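Teaching a Kitchen Arm to Lift a Pot Lid: Tips From Our Bench
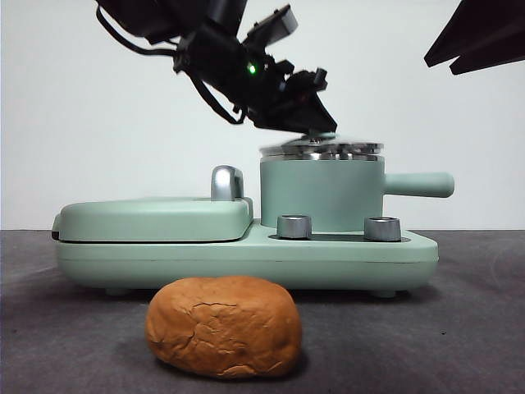
Before you record anything

Fix the appliance in place first. A small breakfast station weighs next to nothing, and if the base slides a finger's width while you're teaching, every position you show the arm afterward is off by the same amount. I put a square of rubber shelf liner under each foot and mark the front corners on the table with painter's tape. Then I push on it with one hand. If it moves, more liner!

Do all your early practice with the appliance unplugged and cold. The arm can learn the lid just as well that way, and so can you.

Wipe the lid knob with a little dish soap and dry it thoroughly. Butter fingers are a real thing for grippers too.

By hand or by remote?

I love both, and I switch depending on the job. With hand guiding you hold the arm itself and walk it through the motion, and you feel the moment the lid comes free of the rim. It's wonderful for a first try and for anyone who has never driven an arm before. The trouble is that your own hands and sleeves end up in the camera's view, so roll the sleeves up and stand to the side.

Remote control (I use a little Pendel leader arm clamped to the next table) keeps you out of the picture. You lose the feel, though, so go slower than seems sensible. Barış Yaman taught me to rest my elbow on the table while driving, and my wobble went away in an afternoon.

Getting the lid off cleanly

1. Come in from over the pot with the fingers already open a bit wider than the knob. Opening them late is how lids get knocked onto the floor.

2. Stop above the knob and wait 2 seconds. It gives you a clean spot to trim from later.

3. Close gently. A small knob needs far less squeeze than you'd think, and a hard squeeze on a round one makes the lid tip.

4. Lift straight up until the lid is well clear of the rim, and only then go sideways. Dragging it across the rim makes a horrible scraping noise – and it teaches the arm to scrape.

5. Watch the pot handle. If it sticks out to one side, choose a path that never crosses it, and keep to that path in every take.

6. Set the lid down on a folded dish towel. Bare tabletop is slippery, and the lid will skate when the fingers let go.

Putting it back is harder, so I save it for a separate session. Come down slowly, let the lid touch, open the fingers, and back straight out.

How many takes?

For one lid and one pot, 30 good takes got me a long way. For a bigger task, such as lid off, bread roll onto the griddle, griddle closed, I'd plan on 300 and spread them over several days. Shift the roll a little each time, or the arm will only ever reach for one spot on the table.

Delete the bad takes the same day. I used to keep the ones where I fumbled and recovered, all mixed in with the rest, and couldn't tell which was which by December. Now the recoveries go in their own folder, and they're really useful there.

Small things that help

Tie back any loose cable with a hook-and-loop strap, but leave enough slack for the wrist to turn all the way. Try the full turn by hand before you tighten it.

Shiny lids throw glare. A plain lamp bounced off the wall works better than one aimed at the table.

Take a break after 4 takes that feel sloppy. Tea, then back to it.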